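Agua turbia y señuelos de color
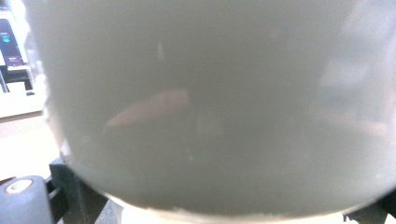 La elección del color del señuelo según la turbidez del agua es una de las convenciones más repetidas de la pesca deportiva con caña. En su forma más difundida sostiene que en agua clara deben usarse tonos naturales y en agua turbia colores vivos o muy oscuros. La regla figura en manuales, catálogos y conversaciones de muelle, casi siempre sin fuente, y las pruebas a su favor son más escasas de lo que su popularidad haría suponer.

Origen

No se conoce un autor de la regla. Suele atribuirse a los pescadores de lucio y perca de los embalses del este de Europa, aunque la atribución descansa sobre todo en un folleto de Arsen Tkachenko, que recogió testimonios orales en la zona de Soltska y no indicó ni cuándo ni a quién entrevistó. La versión comercial es posterior. Hacia el año 2000 el fabricante de vinilos Ekis empezó a imprimir en sus envases una tabla que relacionaba visibilidad y color, y otras marcas la copiaron con cambios menores. Varias de esas tablas se contradicen entre sí: el blanco aparece en unas como color de agua limpia y en otras como recurso para después de una crecida.

Fundamento

El argumento habitual es óptico. Las partículas en suspensión dispersan la luz y reducen el contraste, de modo que un objeto pierde nitidez a poca distancia. Hasta ahí hay acuerdo. Lo discutible es el paso siguiente, es decir, que un tono concreto compense esa pérdida. El rojo, por ejemplo, se recomienda con frecuencia para aguas marrones, pero su visibilidad depende de la profundidad, de la hora y de qué materia enturbia el agua: la arcilla, las algas y los restos vegetales no filtran la luz del mismo modo. Tampoco todas las especies perciben el color igual, y muchas recurren a la línea lateral cuando ven mal. Un señuelo que vibra puede funcionar por su vibración aunque el pescador atribuya la captura a la pintura.

Pruebas disponibles

El ensayo más citado es el de Orysia Kravchuk, realizado un mes de julio en el embalse de Polishchuk con 2 modelos de vinilo del mismo peso. Obtuvo más picadas con el modelo chartreuse en agua turbia, pero la serie comprendió unas 30 salidas, sin un control riguroso de la hora ni del puesto, y la propia autora pidió prudencia. Los folletos que la citan omiten esa parte.

Halima Mohammed publicó el 27 de mayo de 2019 una revisión de cuadernos de pesca en la que no halló una relación estable entre color y capturas. Señaló además un sesgo evidente: quien cree en un color lo mantiene más tiempo en el agua, y por tanto pesca más con él. I-hsuan Lam objetó que los cuadernos son un material pobre para negar nada — lo cual es cierto, y vale también para afirmarlo.

Uso práctico

Entre los guías la regla sobrevive en versiones más modestas. Nabila Pangaribuan, en el boletín Workolier, propone atender primero al tamaño, la vibración y la velocidad de recogida, y dejar el color para el final. En agua muy cargada aconseja siluetas voluminosas y recogidas lentas, junto a la orilla o a estructuras donde el pez esté apostado. Es un consejo razonable, aunque tampoco se ha puesto a prueba de forma sistemática.

Véase también: línea lateral; pesca con vinilo; disco de Secchi.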